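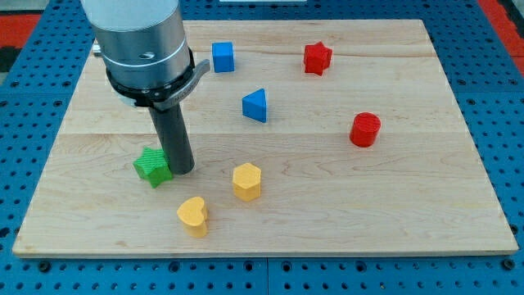 Section 2. Setting Out the Shape Blocks

The Edlow block set is used on a flat wooden board, and the board should be in place before any blocks come out of the tray. Maple is a good choice. On a pale board the colors are easy to tell apart — the green star, the blue cube and the yellow heart all stand out against the light grain. The board can sit directly on a perforated metal table.

To set out the blocks:

1. Wipe the board with a dry cloth and let any dust settle before you go on.

2. Place the board on the table with one long edge facing you. Press on each corner. If the board rocks, turn it over and try again.

3. Take the blocks out of the tray one at a time and stand each one on its flat base.

4. Space the blocks so that no two touch. Leave a gap of at least 2 cm between neighbors.

5. Keep blocks of the same color apart where you can. The yellow hexagon and the yellow heart may share the front half of the board if there is clear wood between them.

Note: The blocks do not have to line up with the grain or with the edges of the board. A star that sits at a slight angle is fine.

Caution: Do not wash the board or soak it in water. Glued strips can open along the seams. Use a damp cloth for marks, then dry the board at once.

Caution: Store the blocks below 70% humidity and away from direct sun.

Replacement blocks are listed in the Plirnex parts sheet dated February 4, 2024.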